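Does the Mistbridge hospital volunteer program take people who work full time?

Octavio Llanos
I'm free after 6 p.m. and would like to help out at Mistbridge. The form wants 20 hours a month and a TB test, and then goes quiet on evenings. Has anyone done it?

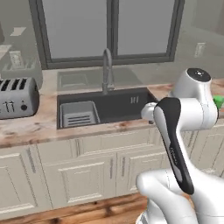

Replies

endthorpe_ann
Yes, I push the book cart from 6:30 to 8:30. Call the volunteer office instead of using the form. The form goes to an inbox with 643 unread messages, and I've seen the screen. They give you the TB test free, but it takes two visits, so plan on that.

Metwally28
My cousin did it at a different hospital. Nice parking.

kenico_rn
Night staff here. Evenings are short of people, mostly at the front desk. Ask for orientation in February - the next one fills up with students.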